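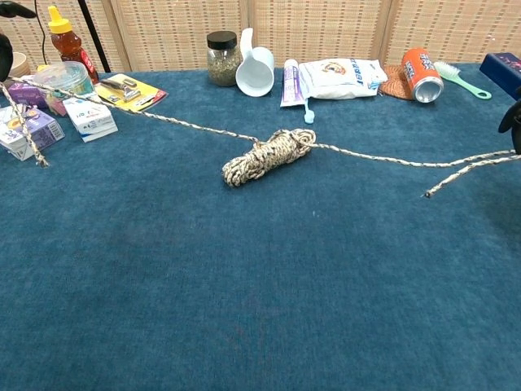

Search this manual
Enter a word or part number
Go

Section 7: Fitting and replacing the hauling line

This section covers the Honedard overhead drying rack, in both the single and double pulley versions. Read it through before you take the old line down. If your rack was supplied by Trembridge with a metal cleat, the steps are the same, but see the note after step 6.

What you need

- The replacement line, part 323
- A step ladder
- A tape measure and a pencil
- Sharp scissors or a knife
- Adhesive tape
- A second person for steps 5 to 9

CAUTION: Take all washing off the rack and lower it fully before starting. Never untie the line at the cleat while the rack is raised.

Preparing the line

1. Undo the new line and lay it out on the floor or a large table. Work out any twists by hand, starting at the middle and moving towards each end.

2. Check both ends. If an end has started to fray, wrap tape tightly round the sound part of the line and cut through the middle of the tape. The taped end should pass through the pulley without catching.

3. Measure from the ceiling to the lowest point you want the rack to reach. Follow the table inside the back cover to find the length you need. Do not cut the line yet.

NOTE: New line stretches a little in the first weeks. Leave the extra length given in the table, even if it looks like too much.

Threading the pulleys

4. Stand the ladder under the double pulley, which is the one nearer the cleat. Check that both wheels turn freely. A stiff wheel can be freed with a drop of light oil - wipe off any that runs down the sides.

5. Pass one end of the line up through the first wheel of the double pulley, across the ceiling to the single pulley and down again. Your helper should keep hold of the other end.

6. Tie the end to the far ring on the rack with a bowline. Pull the knot tight and leave a tail of at least 10 cm.

NOTE: On Trembridge racks the rings are closed. Thread the line through the ring before forming the knot.

7. Pass the other end through the second wheel and down to the near ring. Tie it in the same way. The two parts must not cross between the pulleys.

8. Pull down the loop that hangs beside the wall. Both ends of the rack should rise together. If one end sits lower, lower the rack again and shorten the line at that ring.

Securing and testing

9. Raise the rack to head height and wind the loop round the cleat in a figure of eight, finishing with a locking turn.

10. Hang a few light items on the rack and leave it for 27 minutes or longer. Check the knots, then raise the rack to full height.

CAUTION: Do not stand under the rack during this test. Keep children and pets out of the room.

Storing spare line

Keep any spare line coiled, dry and out of sunlight. Don't put it away damp - it will mark and may weaken. For longer lengths, wrap the last few turns round the coil and pass the end through the top.

Replace the line at once if you find cuts, flat spots or broken fibres. Kavham line sold for older racks is thinner and must not be used with these pulleys.

Section last revised June 2, 2022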